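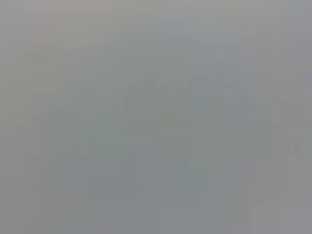
Re: Repainting a concrete basement floor

kumumero_11
Used a 2000 grit pad on the test patch, way too fine. Paint peeled in April. What should I start with?

Terkska
A coarse grinding cup. Rent one, it was 31 a day at my place. Vacuum twice.

uddale_dan
Disagree. Acid etch is fine for a small basement and a lot less dust.

Terkska
Etching won't take off old paint.

uddale_dan
He said it peeled.

kumumero_11
Only by the drain. The rest is stuck on hard.

uddale_dan
OK, then grind it. Tape plastic over the door first.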